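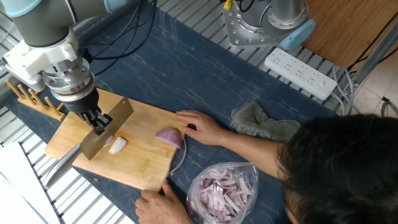 Kitchen kit round-up - the Birkum prep arm

Quick one before the Monday rush. A few of you have asked about the Birkum, the slicing kit Mesier is now hiring out to small caterers. Tamara Jitaru and I got a morning with it and here's what I scribbled down.

Hire is $98 a week, delivery extra, cancel with 7 days' notice. You get the arm, gripper, controller and up to 49 saved cutting routines. Knife not included - bring your own. Manual is short and badly translated but the phone help is good (ask for Mircea).

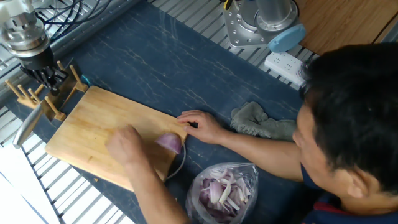 Setup took us 41 minutes, most of it spent on the controller menus. After that, teaching it a routine is easy enough, even for me. What you don't get is a holder for the food. Red onion was our test veg and it's fingers on the board the whole way, one hand flat to steady it and the other right in by the piece. Tamara wasn't fussed. I'd want a clamp, and Mesier say one is comming, no price yet. Allow bench space too, you need room for a board, a bag for the slices and a cloth.

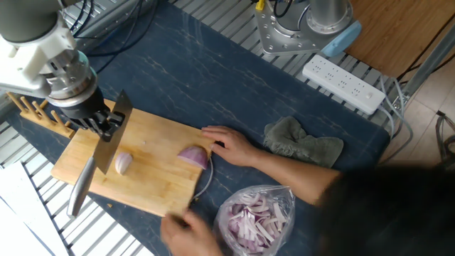
Page last changed: November, 4.15 pm

Grip next. The fingers close on the knife handle, no special bracket, and it'll hold a big blade close to upright on the board. Check the handle size chart before you book, ours was fine but Lenuța's favourite paring knife is too thin for it. Noise - not bad, quieter than the dishwasher. Colour choice is grey or grey.

Worth it? For a cafe doing tubs of onion every day, maybe. For a home kitchen no. Windell has a cheaper one due out and I'd wait and see teh price.

Bookings thru Mesier direct. Mention the newsletter and they'll waive the delivery fee.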